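Sealing a stone top, quick version

Wipe it down first. Warm water, drop of dish soap, no vinegar ever. Let it dry overnight. Then the water test, few drops, wait 5 minutes. Dark spot = needs sealer.
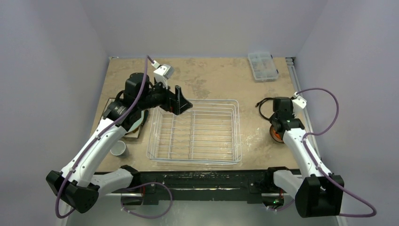 Mottled top with a darker gray stain near the upper middle.

Stains before sealer, otherwise you lock them in. Baking soda paste, plastic wrap, tape the edges, leave it a day. Repeat if you have to.

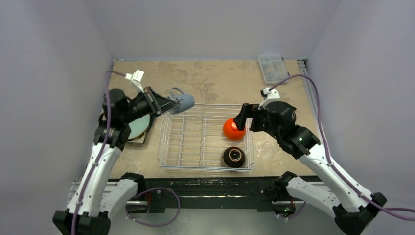

Then sealer. Thin coat, lint free cloth, small sections. Wipe off the extra before it gets tacky, I didnt once and had to buff for hours. Second coat next day. Keep pans off it til then.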